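Clollbridge Concert Hall
Visitor Information: Frequently Asked Questions

Tickets and booking

How do I buy tickets?
Tickets are sold through the hall's website, by telephone and in person at the box office on the ground floor. The box office opens at 11 a.m. and closes at 6 p.m., or one half hour after the start of the evening's performance on concert days.

How many tickets may I buy for one concert?
There is no general limit. For certain concerts the promoter sets a limit per customer, and this is stated on the page for that concert. Orders that exceed the limit may be canceled and refunded without notice.

Can I return or exchange my tickets?
Tickets may be exchanged for another concert in the same season up to 5 p.m. on the day before the performance. Refunds are given only when a concert is canceled or moved to a new date. A change of support act or a change in the program does not entitle the holder to a refund.

What happens if a concert is postponed?
Your ticket remains valid for the new date. Customers who cannot attend on the new date may request a refund through the box office. The deadline is given in the message sent to all ticket holders.

The hall and seating

What is the capacity?
The main hall holds 1,000 people when fully seated. For standing concerts the seats on the main floor are removed and the balcony remains seated. The Navier Room, on the lower level, is used for chamber music, jazz and songwriter evenings.

Is the seating reserved?
All seats in the main hall are reserved. Seating in the Navier Room is unreserved, and doors open one hour before the performance.

May I enter after the concert has started?
Latecomers are admitted at a suitable pause, at the discretion of the house staff. For some classical programs there is no suitable pause before intermission - please allow enough time for parking and security.

Coats, bags and personal property

Is there a coat check?
Yes. The coat check is in the main lobby and is free of charge to ticket holders. Large bags, umbrellas and instrument cases must be left there. Staff cannot accept cash, medication, electronic devices or jewelry for safekeeping.

I have lost something at the hall. What should I do?
Please contact the box office with the date of the concert, your seat number and a short account of the item. Property found in the hall is held until the end of the season. Proof of identity is required when an item is collected.

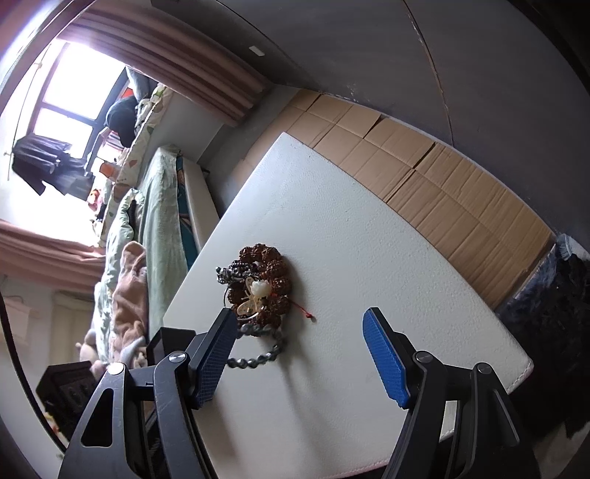
Beaded jewelry, including a brown bracelet

Can a lost item be mailed to me?
Small items can be mailed at the owner's expense once ownership has been confirmed. The hall does not accept responsibility for items damaged or lost in the mail.

During the concert

May I take photographs or record the music?
Photographs without flash are permitted at most popular music concerts. Audio and video recording is not permitted at any concert. Artists may set stricter rules, in which case notices are posted at the doors.

How loud are the concerts?
Sound levels vary. Earplugs are available at no charge from both bars and from the information desk. We recommend ear protection for children at all amplified concerts.

Are children admitted?
Children aged 5 and over are welcome in the main hall and must be accompanied by an adult. Each child needs a ticket. The family concerts in October are open to all ages.

Accessibility

Are there places for wheelchair users?
Wheelchair places are available on the main floor and in the Navier Room, each with an adjoining seat for a companion. They can be booked by telephone or at the box office. Elevators serve every public level.

Is a hearing system available?
Receivers may be borrowed from the information desk. Please return them before you leave the building.

Artists and residencies

Who are this season's resident ensembles?
The 2 resident ensembles are the Queiroz Quartet and the vocal group Bima. Each gives public concerts, open rehearsals and school visits during the season.

How can my band or ensemble apply to perform?
Proposals are reviewed twice a year by the head of programming, Ívar Þrastardóttir. Please send a short biography, links to recordings and a list of recent concerts. Recordings on disc cannot be returned - applicants should keep their own copies.

Can the hall be hired?
Both rooms may be hired for concerts, rehearsals and recording sessions when they are not in use for the season program. Rates are available from the events office on request.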